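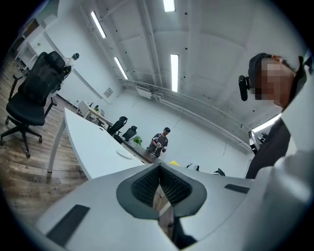 19 Nov 2025

Screen tests for Buvulari, second round. Good one! Tymofii Shevchuk cut the reel down to 83 clips last night and we got through all of them before lunch, with coffee and only one argument.

The argument was over the river monologue. I like the slow take, where the actress lets the line about her father sit there before she goes on. Tymofii wants the quick one. We played both again with the sound off and I still like the slow one, so it's going to Athina Gkikas with a note from each of us.

Reading for the older sister is much stronger than in August. Back then everybody played her angry from the first page. Three of today's people found the funny side of her (the bread knife speech got a real laugh out of me, and I must have read it 400 times by now).

Sound: clips 5 and 12 have a hum under the dialogue. Same hum we had on Mesine. Try the notch filter from that project before asking for a new recording. Levels on the rest are fine.

Still open:
Chemistry read for the two sisters, needs the bigger room at Elholm.
Accent. Athina wants it light, the script says thick. Ask her for one page marked up the way she hears it.
Trim the long improv to 180 seconds. It's lovely but it wanders after the phone call.

Watched the Pesonen short again on the way out, for the kitchen fight. She does so much with her back to the camera! Would love to try the sister's exit like that. Clip list is in the shared folder under round 2, Tymofii's picks on top and mine below.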